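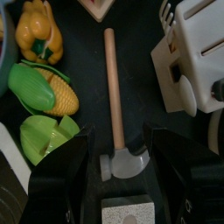 One of last year's students asked whether we could please stop calling it "the kitchen," given that half of what ends up in it belongs in a garage, and the request was noted and ignored. It's the kitchen. It has a stove. Put "play corner" in your papers if it makes you feel better.

## Unit 3: Sorting, stocking and putting away

**Tuesday, January 24, 2023**
Early Learning Environments, Algate building, second floor

Bring the Ogunleye reading. Bring it having read it.

### 3.1 Where does the hammer go?

Start with a toy hammer: wooden handle, gray head. It's on the table with the vegetables. Before you move it, decide which of these you believe:

- it's a tool, so it goes with the tools
- it's out with the food, so a child was using it with the food, so it stays
- it goes in whichever bin is closest and we all go home

Most adults say the first and do the third. The Ogunleye chapter makes a long case for the second, and I have some sympathy with it up to page 7, where the author proposes leaving everything exactly where it was dropped. The author has evidently never crossed a classroom in socks.

A pepper and an ear of corn are easy, since both are food and both are pretend. What about the pepper and a bowl? Same game, different category. If you sort by *what a thing is*, they part company at cleanup. If you sort by *what you do with it*, they can share a basket. Children switch between the two systems without warning and then get told they've put things away wrong.

Terms for the quiz:

**Kind sorting.** Vegetables with vegetables, pots with pots. Looks great on parents' night.

**Use sorting.** Everything you need to make soup, in one place. Looks like a mess and gets played with.

**Nullik sorting.** Named for the Nullik storage tower we bought in August, which has openings so narrow that things are sorted by whether they fit. Don't write this one down.

### 3.2 How much is enough

The Jullidell catalog lists a "complete" pretend kitchen set at 200 pieces and a "classroom" set at 700. I'd like you to picture picking up 700 pieces at the end of a Friday. Then picture it again with help from four-year-olds, which takes longer.

A workable corner needs something to cook on, something to cook in, something to cook, and something to carry it away in. After that, add slowly. If a new item has to live on the floor, you've added too much.
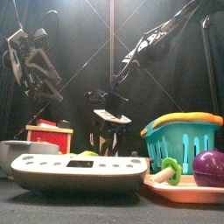
Carrying deserves more attention than it gets. A basket with a handle gets loaded, walked across the room, unloaded, and walked back, and for plenty of kids that's the entire game, with the cooking as a sort of side business. A tray does a similar job but asks for two hands and a level head. Put out one of each and see who picks what. Don't correct anybody.

Storage on top of furniture: anything placed on top of a cabinet will stay there until June. Blocks especially. If you want an item used, keep it low and in the open.

### 3.3 In-class exercise

Work in groups of 3. Each group gets a mixed pile.

1. Put it away by kind. Write down what was left over.
2. Dump it out and put it away by use. Write down what you argued about.
3. Swap tables and try to find the hammer.

Leftovers are the interesting part, so don't hide them under the bowl. I check under the bowl.

### For next week

One page on a cleanup rule you grew up with and whether it made any sense. Double spaced. "Because my mother said so" is a finding but you'll need a second paragraph.

The Algate copier is down again, so share handouts.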